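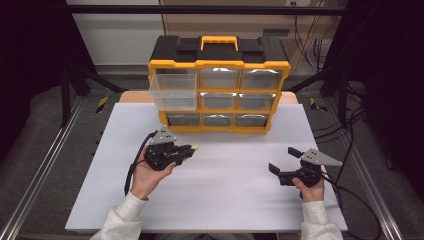

# Sewing a soft stretch sensor into a sleeve cuff

I've been making clothes that respond to the body for a few years now, and the question I still get most often is where to begin. My answer is always the same: begin with a cuff! A cuff is small, it's forgiving, and if you ruin one you've lost an evening and a scrap of jersey. The one we'll make together here gets a little easier for electricity to pass through, or a little harder, as you bend your wrist, and a small light on the back of the hand gets brighter or dimmer to match. It sounds like very little, I know, but the first time you wear it you'll find yourself waving at the kettle.

I learned this method from Lai-ching Siu, who taught it at the Stomolwood summer workshop one very sticky July, and I've fiddled with it since. Any clumsiness in the instructions is mine.

## What you'll need

- A piece of cotton jersey long enough to go around your wrist with some overlap
- A strip of conductive knit (I use the Trinach ribbed one, but any knit sold for stretch sensing will do)
- Conductive thread, 2-ply
- Ordinary polyester thread in the same color as your jersey
- A sewable microcontroller with at least one analog input
- One sewable LED
- A fixed resistor, 1000 ohms to start with
- A coin cell holder with a switch, and a battery
- A multimeter, the cheapest one you can find
- Ballpoint needles, clear nail polish, and three metal snaps

## Test the knit before you cut anything

Please don't skip this part, even if your fingers are itching to sew. Clip the multimeter to the two ends of your knit and write down what it reads while the strip is lying flat. Then stretch it gently and write that down too. My current strip sits at 757 ohms when relaxed, and I've put that number on a bit of masking tape stuck to the bag, because every batch is different and I will not remember.

Let go and wait a minute before you measure again. Knit takes its time settling back, a bit like a person getting up from a very soft sofa. If it never comes anywhere near the first number, try a strip cut in the other direction.

Your fixed resistor should be fairly close to the resting value of the knit, so swap the 1000 ohm one for something nearer if yours reads very differently.

## Sew the sensor

1. Cut the jersey with the stretch going around the wrist, and mark the spot that sits over the top of the joint.
2. Lay the conductive strip across that spot, running from the forearm toward the hand. Pin only at the ends.
3. Sew down each long side with a narrow zigzag in ordinary thread. Don't pull! Let the machine feed the fabric along by itself.
4. Anchor each short end by hand with conductive thread, using small, tight stitches. Leave long tails.

My friend Sơn Hoàng uses a straight stitch along the sides and swears it's fine. His cuffs are beautiful and they pop open at the seams, and we have agreed to disagree.

## Wire it up

Stitch one tail to the positive pin. Stitch the other to the analog input, and from there run a second line through the resistor to ground. The LED goes between an output pin that can dim it and ground, and it's worth checking twice which way around it faces.

Keep your conductive lines well apart, at least a finger's width, and dab nail polish on every knot once you've tested it. Loose thread ends are the cause of most of my sad evenings.

## Set the range

Upload a simple sketch that prints the sensor reading, put the cuff on, and bend your wrist slowly both ways. Note the lowest and highest values and map those to the brightness of the LED. If the light flickers, average a few readings together before you send them on.

## Wearing and washing

Put the board and battery on a separate flap held by the snaps, so they come off before washing. I rinse mine by hand in cool water and dry it flat on a towel. After a wash the resting number usually moves a bit, so measure again and change the tape on the bag.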